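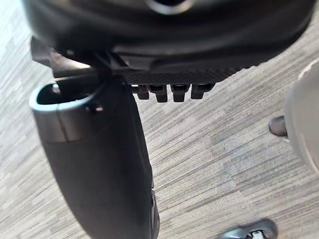 Zustis Opens Enrollment for Upholstery Fabric Return Program

Posted in July by the Zustis press office

KATSIDE – Zustis will begin accepting used upholstery covers and cushion fill at its Katside plant on Saturday at 9 a.m. The program applies to seating sold through Ekström stores and to matching covers from other makers, subject to inspection.

Returned covers are sorted by fiber type, stripped of zippers and thread, and shredded. Leather is handled on a separate line.

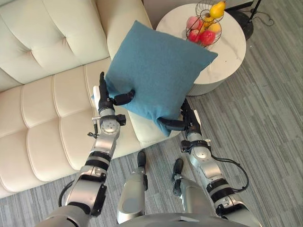

Fill material is weighed, screened for metal, and baled. The shredding line is rated at 2000 pounds per shift. A second line, scheduled for next year, will raise the rating to 4000 pounds.

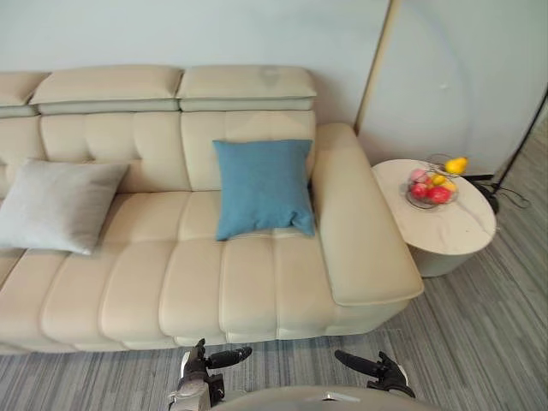 Acceptance terms

Covers must be dry and bagged. Single bags may not exceed 80 pounds. Frames, springs, and casters are not accepted. Loads that fail inspection must be removed by the sender within 24 hours.
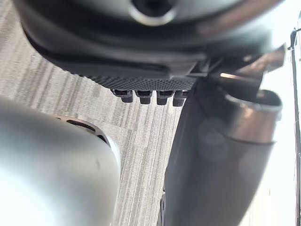
Use of recovered material

Shredded fiber will be supplied to Flandura for carpet underlay and sound-deadening pads. Leather offcuts will be sold by weight. Rates are posted at the plant gate and are reviewed each quarter.

Recent releases
Ekström stores extend cover replacement terms
Flandura underlay: revised thickness table
Katside plant: summer receiving hours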